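Can Machines Do the Chores Yet? Second Progress Report to the Hanier Fund
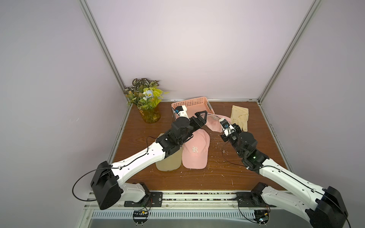
Household Tasks Group, Lirkora Workshop, Plenthorpe

Period covered: the four months up to the end of July
Grant line: Everyday chores in homes and small shops

1. Short summary

The question you gave us at the start was simple: which chores in a home or on a shop floor can be given to a machine today, and which can not. In the first report we could only describe our plans. Now we have results for one family of chores, the tidying of small clothing items, and we can give a partial answer.

The answer is that two arms at a table can put soft things in a basket on most attempts, when a person has prepared the table and stays near. They can not yet do it in a way that saves this person any time. I want to write this clearly on the first page, so that the better numbers later in the report are not read as more than they are.

2. What was done

We worked on the tidying task with two arms over a wood-grain table. The items are ordinary ones: baseball caps, a fabric glove, and a pink mesh basket to receive them. There is also a vase with artificial leaves and a flower, which must stay where it is. We chose to keep such an object on the table after our talk with you in the spring, when you remarked that a real shelf or hall table is never free of things one must not touch.

In this period we made 300 attempts at the full task. An attempt is counted as good only when all items are in the basket, the vase is standing, and no person has touched anything between start and stop. If one cap hangs half over the edge of the basket, it is counted as failed. Some colleagues found this too strict, but a shop owner would also not accept it.

3. What we learned about caps

Caps were more difficult than we expected. The brim is stiff and the crown is soft, so the same grip does not suit both. When the gripper takes the brim, the cap is held well but it swings, and it arrives at the basket turned to one side. When the gripper takes the crown, the cloth folds and often slides out before the arm has reached the basket.

The best results came when one arm lifted the brim a little and the other arm took it from the side. This is slow. A person puts one cap away without thinking, and our arms need 25 seconds for it on a good day.

A second difficulty is two caps of a similar color. When one pink cap lies near another, the system sometimes treats them as a single object and tries to hold both. We have improved this, but it still happens, mainly when the brims touch.

4. What we learned about gloves

A glove that lies flat is hard to pick up, as there is no edge for the fingers to go under. The arms now push the glove a short way until a fold appears, then they pinch the fold. This was learned from recordings of people who guided the arms by hand, and it works better than the rule we had written ourselves.

5. Work with the shop

The Dimaculangan store, which sells hats and work clothes, let us watch its staff at closing time. We had thought that folding would be the chore they most wanted to give away. They told us it is the returning of tried-on items to the right place. Folding they can do while they talk with a customer, but returning takes them away from the counter.

For this reason we ask to change the order of the next tasks. We would like to start with sorting into two baskets by type, and move folding to the last part of the grant.

6. Spending

From the equipment line we have used 4000 dollars, mainly for replacement gripper fingers, cables and camera mounts. Gripper fingers wear faster than we planned. The soft surface becomes smooth after many contacts with the table, and then thin cloth slips. No extra money is requested at this moment, but the spare parts line will be fully used before the end of the year.

7. Problems and delays

The work was stopped for two weeks while we replaced a wrist motor and waited for the supplier. During this time we corrected labels on old recordings, so the time was not fully lost, but the sorting task starts later than the plan says.

We also found that the system is sensitive to light. Attempts made in the late afternoon failed more often than attempts made in the morning. We will add evening attempts to the training recordings, as homes and shops are mostly tidied in the evening.

8. Next period

Sorting caps and gloves into two baskets.
Attempts with items that the system has not met before, lent by the store.
A fair comparison of time, with one person doing the same chore at the same table.
A first visit to the store with one arm only, outside opening hours.

We would be grateful for your reply on the changed order of tasks before we buy the second basket stand and book the visit with the store.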